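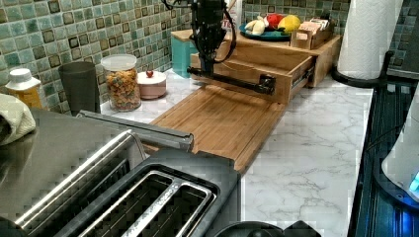

Pruneo Loose Leaf Starter Kit: two months in

I came to loose tea late. For most of my adult life I drank whatever bag was nearest the kettle, and I was perfectly happy doing it. Then my friend Krystyna gave me the Pruneo starter kit for my birthday in April, and I have been boring everyone I know about it ever since!

What you get

A glass pot that holds 22 ounces, a steel basket infuser, a measuring scoop and five small tins of tea. The pot is thin but it feels solid in the hand, and the spout is wonderful. It pours clean right to the end, with no dribble down the front (my old pot left a ring on every tablecloth I own). The handle stays cool enough to grab without a towel.

The infuser

My favorite part by a mile. The basket is wide and deep, so the leaves have room to open up, and the mesh is so fine that even the rooibos stays put. I've used little clip-on balls before and hated them. With this one you lift the whole thing out by its rim, tip the leaves into the compost, rinse, done. It also fits my big Darkov mug, so when I only want one cup I skip the pot.

The teas

The smoky black is the star. I finished that tin first and then went looking for more. The mint is bright and strong, the jasmine green is lovely if you keep it under three minutes, and the rooibos is a nice thing to have at nine at night. I didn't care for the hibiscus, which is very sour, but my neighbor Bevan took the tin home and loves it, so maybe that's just me.

What could be better

The lid is loose. You need a finger on it for the last cup, and I've already dropped it in the sink once (it survived). The scoop is too wide for the mouth of the tins, so I use a regular teaspoon. And the booklet gives brewing times but no water temperatures, an odd thing to leave out when there's a green tea in the box.

Price

The kit is 74 dollars. That's a lot for a teapot, but I use it every single day, usually twice, and I'd buy it again. Refill tins are sold one at a time, so you can stick with the ones you like. I have two more of the smoky black on the way.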